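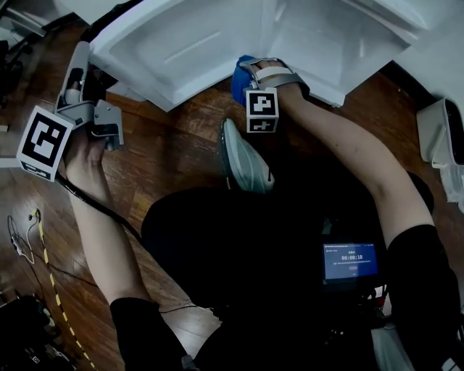

Teachers' union Cender reaches pay agreement with Willik school district

April 2020

Cender and the Willik school district have signed a pay agreement covering teaching staff at 27 schools. The agreement runs for two years and takes effect in August.

Substitute teachers employed for over 49 days are included for the first time. Preparation time increases by five hours per term.

Local branches in Triren and Kubo will receive the full text by mail.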